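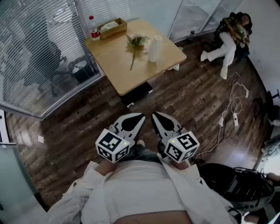
Water Use in Three Apartment Laundry Rooms
Student project report, Environmental Studies
Yolanda Iglesias

Background

My building in Rornville changed its washing machines two years ago, and the monthly water charge hardly moved. I wanted to find out whether the way people load and set the machines matters more than the age of the machine. Two other buildings on Jatoi Street agreed to take part.

Method

I left a paper log sheet in each laundry room through May. Residents wrote down the cycle they chose, the water temperature, and whether the drum was full, half full, or less. They did not write their names. I collected 300 entries. I threw out 50 of them, mostly because the load size was blank. The building managers gave me meter readings for the laundry rooms in the first two buildings. The third building has one meter for everything, so I used only its log sheets.

Results

Of the usable entries, 69 were for loads marked half full or less. Most of those were run on the normal cycle, even though all the machines have a small load setting. On the older machines this setting is on a separate dial behind the detergent drawer, and several residents wrote on the sheet that they had never noticed it.

Extra rinse was used more than I expected. In the second building, 5 entries in a row had it turned on, which may mean it stays on from one user to the next. I tested this one evening and it does stay on until someone presses the button again.

Problems

People who fill in a log sheet are probably more careful than people who don't. One sheet also got soaked and I could read only the top half.

Next steps

I would like to put a short sign next to the dial and repeat the log in the fall. The manager of the first building has already said yes.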